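Talks > Music > Small Rooms > Speaker notes

Search talks and notes Go

Playing a Small Room Twice: what a band can change between the first set and the second
Speaker notes, 7/26/19

Start without slides. Ask who has been to the same band's show twice in one month. Wait for hands.

I'm going to talk about Bemano. They're a four-piece, guitars and keys, and I've followed them since they were playing the back of the Rivgate record store. In March they played two sets in one night there, to two different crowds, and I stayed for both. Most of what I know about set lists comes from that night.

First set. They opened with "Histmont," the long one. It runs more than 7 minutes on the record and it was longer in the room. People at the front liked it. People near the door talked through it. By the third song the talking had spread to the middle.

Second set. Same songs, different order. They opened with two short ones and put "Histmont" next to last. The talking stopped early and stayed stopped.

(Pause. Play the first clip, the door side of the room. Let it run out.)

Point to make: the room holds 131 people. The band's usual opener was built for the Đồng, which holds 600. In a big hall a slow start gives people time to find a spot. In a store with record bins down the middle, they already have their spot and they want a song. 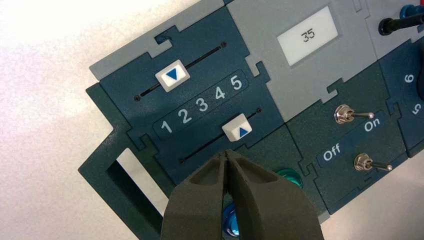
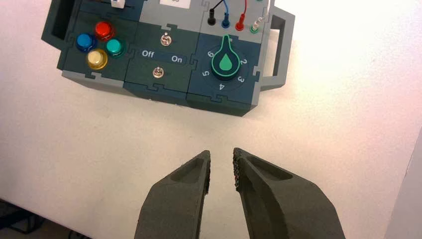
Next is sound between songs, and I want to spend real time on it. Bemano's keyboard player changes patches by hand, and in the first set you could hear every gap. Some gaps ran long enough for the singer to tell a story, and the stories were fine, but there were too many of them. If you have controls you need to find in low light, color and shape help. Four round buttons in red, blue, green and pale yellow, set in a diamond, are easier to tell apart than a row of gray ones, and a slider knob with a blue triangle on it is easier to pick out than a plain one. Tape and a paint pen will do the same job on an old keyboard.

Second set, they ran a held note under the changes. Fewer stories. The set came in shorter with nothing dropped.

(Second clip. Stop before the vocals come in.)

Volume. Skip this part if we're behind. The drummer used lighter sticks for the second set and the vocals came up without anyone touching the board.

Merch: one line only. They sold more after the second set, but it was also later and people were leaving anyway, so I don't make much of it.

Questions. If someone asks about the live recording, it's the second set, all of it, with the first song faded in.

Comments

doorside: I was at the early set and I was probably one of the talkers. Sorry. "Histmont" is still too long.

kmr2277: Disagree on the opener. The slow start is why I go see them.

lowcapo: Paint pen rubs off after a few months. Nail polish holds up better.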